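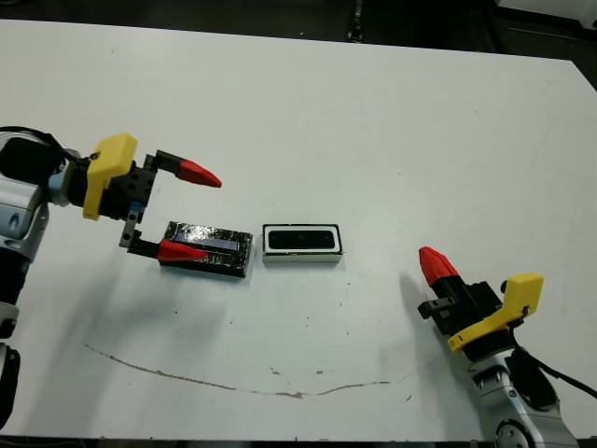
Can a robot put the phone back in the box yet? Olport opens its bench to visitors and shares a year of results

Drinley, Apr 11, 2018 - FOR IMMEDIATE RELEASE

I'm Brian Muriithi and I run the chores bench at Olport. We're a small firm in Drinley and we test whether robot arms can do the dull jobs that people at home and on the shop floor would happily hand over. We've been at it since December of the year before last, and today we're putting out our first proper set of results, along with an invitation to come and see the bench for yourself.

I was told a press release should have the news in the first paragraph, so let me have a go at it. We gave a pair of arms 80 different chores. Over the year they made 3963 attempts at them. There are 6 chores I would let them do while I went off and had lunch. The rest are somewhere between "nearly" and "please stop".

If you only have room for a short piece, that's your short piece. The rest is for people who like the detail (I do, so there's quite a lot of it).

What counts as a chore

We asked people. Mallden, who run a chain of homeware and hardware shops, let us pin a sheet of paper up in the staff room of their Drinley branch, and we asked everyone to write down the jobs they were sick of. We did the same with friends and family for the household side. The shop sheet filled up first. Flattening boxes, putting returned goods back into their packaging, turning tins to face the front, peeling off old price stickers, sorting coat hangers, topping up the carrier bags at the till. The home list was socks, cutlery, bins, more socks, the cupboard with all the plastic tubs in it, and one entry that just said "the stairs", which we left alone.

We threw out anything that needed legs. Our arms work at a table and the table stays put. We also threw out anything with boiling water, blades or pets.

How we score it

I've read a fair few announcements about robots that can fold your washing, and what I always want to know is how many goes it took and who tidied up afterwards. So our scoring is very plain. An attempt is a pass if a person at Mallden would look at the result and not want to redo it. If the thing is in the right place but crooked, that's a fail. If it's in the right place and scratched, that's a fail. If somebody on my team had to lean over and nudge it, that's a fail and they have to write down that they nudged it.

A chore goes on the "could do it at lunch" list when it gets through a whole working day with no nudges. It's a strict rule and I got some grumbling about it from my own people, who would have liked a longer list!

The six that made it

Sorting cutlery into a drawer tray, so long as it arrives in a single layer. Moving tins from a carton to a shelf at table height. Stacking plastic tubs of the same size. Taking empty hangers off a short rail and laying them in a crate. Putting books upright between two ends. And wiping down a wipe-clean mat with a sponge, although it goes over the same bit far more often than you or I would.

You'll notice these are all hard, tidy objects that keep their shape. The wiping is the odd one out and I'm rather proud of it.

The one I'd most like to crack

Returns are the big one for shops. A customer brings back a gadget, it's fine, and somebody has to get it back into its box so that it looks right for the next buyer. Mallden reckon it's the job that gets put off longest at every branch. Our simple version uses a flat black tray and a white box with a rectangular opening of a similar size in the top. Tray goes in opening. A four-year-old would do it while talking about something else.

For two arms it's a real slog. The tray lies flat on the table, so the first problem is getting hold of it at all. You and I would get a fingernail under one end, or slide it to the edge and pinch it. Our grippers have two fingers each with pointed red tips, and we picked tapered tips with this sort of thing in mind. One arm opens wide and comes at the tray from the end. If the lower tip is a hair too high it skates across the top, and if it's a hair too low it digs at the table and pushes everything along. Get it right and you've still got to lift the tray level, bring it across, square it up with the opening and let go without dragging it out again.

The letting go is worse than the picking up. I didn't expect that. Shiny surfaces don't help either, as the overhead lights bounce off them and the software's guess at where an edge lies can wander a bit.

We ran the tray and box job 103 times in the latest round. It's better than it was in December, when I would have described it to you in words that don't belong in a press release. It is still nowhere near the lunch list. Most of the passes are slow, and slow matters when there's a heap of returns under the counter.

Cloth, bags and sticky things

Cloth is still a no. We can get a tea towel folded in half. We can sometimes get it folded in half again. A fitted sheet is a comedy. Socks can be picked up without much bother, and matching them is fine if they're very different, but turning one the right way round beat us completely.

Thin carrier bags were a no as well. The arms can hold one open once a person has opened it, and I did suggest we count that, and was outvoted.

Price stickers were a surprise in that the peeling went quite well. Then the sticker stuck to the fingertip, and then to the next thing the fingertip touched, and so on all along the shelf. We've got a fix in mind that involves a strip of rough felt. I'll report back.

So, will one be doing my ironing?

I get asked this at every family do. No, and I wouldn't start clearing a space for it. My own view, for what it's worth, is that the shop floor will get there a good while before the home does. A shop can decide that returns will always be laid out the same way at the same table. My kitchen can't decide anything of the sort, and there are five of us putting things on the worktop.

I'd also like to say something to the people who wrote on that sheet of paper at Mallden, as a couple of them asked me straight out if this was about their jobs. Nothing on our list is a whole job. It's the bits of a job that get left until the end of a shift. What a shop does with the time it gets back is up to the shop, and I think staff are right to ask about it early and to keep asking. I told the branch the same thing.

What's new at the bench

We've moved to a bigger table, a plain white one, which shows up every scuff and mark but makes it much easier to see what went wrong when we go back over a bad run. The yellow brackets that join the grippers to the arms are our own design, and they've now been through more versions than I care to admit. We'll be sharing the drawings for the current one with anybody who would like them, free of charge. Just write and ask.

We've also teamed up with Boyer, who make packaging, and this is the second bit of news I was told to put higher up. They're going to make us a range of boxes with openings that differ very slightly in size and shape - a bit more slack here, a sloped edge there - so we can find out how much of the returns problem can be solved by the box. If a gentler edge on the cardboard saves us months of work on the software then I'd be delighted, and so would anyone who has ever fought a gadget back into its packaging on the kitchen floor. The first batch is due this summer.

Come and have a look

We're opening the bench to visitors for the first time. Shop managers, care home staff, students, reporters and plain nosy people are all welcome. Visits are free and last a morning. You'll see live runs, including failures, and I'm not going to line up the good ones for you. Bring a chore if you like! It needs to fit on a table and be something you don't mind having dropped. One visitor gets to pick the chore we add to the list next, and we'll do the drawing of names over tea.

Please book first, as it's not a big room. Tell us how many of you are coming and whether anyone needs step-free access (we have it, but it's round the side and I'll need to unlock the door).

The full results

The full table of results covers every chore, with the number of attempts, passes and nudges for each. It's a plain spreadsheet with a page of notes on how we set things up. Reporters can have it today and everyone else can have it as soon as I've finished fixing the spelling in the notes column. If you print any of the numbers, please print the fails next to the passes.

About Olport

Olport tests robot arms on everyday household and shop jobs and publishes what happens. The firm is based in Drinley and works with shops, packaging makers and anyone with a tedious task and a bit of patience.

Press contact

Brian Muriithi, chores bench, Olport, Drinley. I'm usually at the bench in the mornings and won't hear the phone, so afternoons are best.

ENDS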